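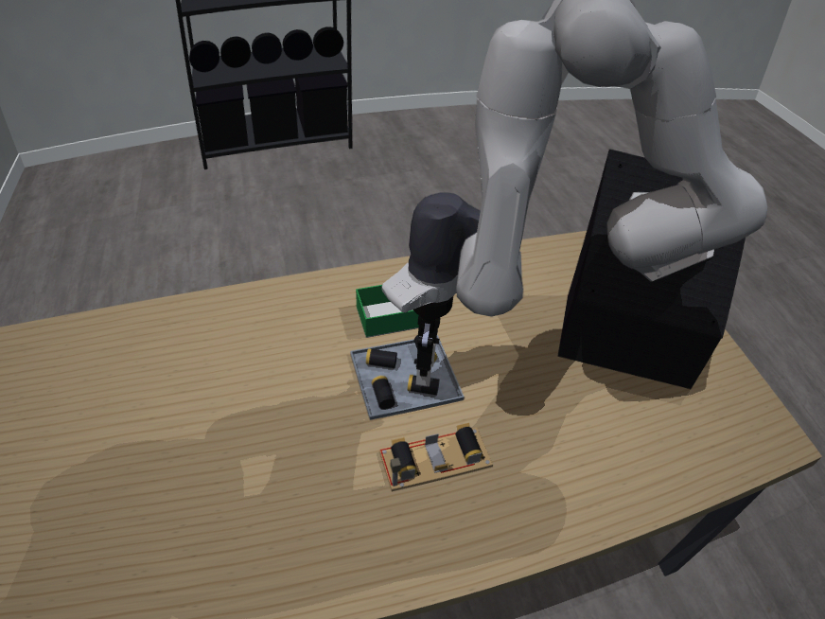
La cellule en simulation : la pince descend sur un cylindre du bac gris.

Depuis février, je passe pas mal de mes soirées à remettre d'aplomb la cellule de tri « Nolitz » dans le simulateur, et comme on m'a demandé trois fois comment je règle la prise des cylindres (les noirs à bout jaune, vous les connaissez !), je mets tout ici.

Avant de commencer

Ouvrez le projet Crichton et lancez la scène à vide, bras en position de repos. Sauvegardez une copie tout de suite. Moi j'ai perdu une soirée entière en oubliant ça, je ne vous souhaite pas la même.

1. Recaler le repère du bac

Le bac est légèrement tourné sur la table, et c'est là que tout le monde se plante : on recopie l'orientation de la table et la pince arrive de travers. Prenez deux coins du rebord, créez le repère à partir de ces deux points, puis vérifiez que l'axe X longe bien le bord. Même chose pour la planche de devant, qui a son propre angle. La petite croix noire sur le dessus me sert de point de contrôle : j'y amène l'outil, je regarde si ça tombe juste, et sinon je recommence.

2. Régler la hauteur d'approche

Je mets le point d'approche à 20 cm au-dessus du fond du bac, pince à la verticale. Plus bas, le poignet vient frôler le bac vert placé derrière dès que la pièce visée est au fond à gauche. Jean Cowie travaille avec une approche plus courte et ça marche chez elle, mais son bac vert est plus loin !

3. Fermer la pince doucement

Dans le module Dasix, temps de fermeture à 700 ms et ouverture préalable à 26 mm. Avec une fermeture trop rapide, le cylindre roule avant que les doigts le tiennent et on se retrouve à courir après. Si la pièce traverse carrément les doigts, allez voir du côté du maillage de collision : le mien était resté sur la version simplifiée.

4. Tester dans plusieurs orientations

Un cylindre couché en travers et un autre posé presque dans l'axe du bac, ça ne demande pas du tout la même rotation du poignet. Faites les deux. Je garde la graine 1404 pour le tirage des positions, comme ça je compare toujours la même série d'un réglage à l'autre.

Et si le bras s'arrête en plein mouvement ?

Neuf fois sur dix, c'est une limite d'articulation. Dougal Kinnear m'a conseillé d'ajouter un point de passage au-dessus du centre de la table, coude bien haut, et depuis je n'ai plus eu l'alarme. Pensez aussi à vider le journal Prondell entre deux essais, il garde les anciennes erreurs et on finit par chercher une panne déjà réparée.

Il me reste à reprendre la dépose sur la planche, mes angles ne me plaisent pas encore. Si vous avez des valeurs qui tournent bien, mettez-les en commentaire, je les essaierai !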